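2021-02-07

# Notes from the Rendport open day

Rendport opened its manipulation lab to visitors for an afternoon in February. I signed up for the 90-minute slot, which covered two cells and a question period. Sadia Mohmand ran the first cell and Bjarke Gunnlaugsson the second.

The first cell was bin sorting with a suction tool. It worked at a steady pace and I took few notes. The control cabinet was open, and the wiring was tidier than mine.

The second cell was the reason I went. The topic was grasping transparent objects: clear bottles, glass cups, anything a depth sensor tends to see through. Bjarke's group skips depth for the final approach and relies on a color camera at the wrist. Their training set for this task holds 1177 grasps, all recorded by operators. I had expected a larger number.

The fingers are soft and slightly tapered. Bjarke said they went through 26 versions, most of which differed only in wall thickness. Contact is inferred from motor current, with no tactile sensing in the tips.

Peadar Dolan, standing next to me, asked about cycle time. The answer was six seconds per grasp, most of it spent on the approach.
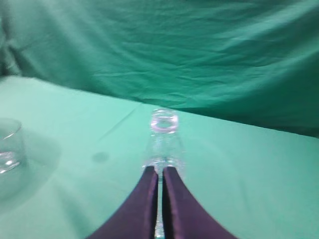

My main question was how much the green background helps. Bjarke said it helps a good deal, and that results on cluttered shelves are worse. He did not give a figure. I also asked about thin-walled bottles, which deform before the current threshold trips. They lower the threshold and accept more drops.

The slides are supposed to go out to attendees by email. I will add the threshold values here if they are in there.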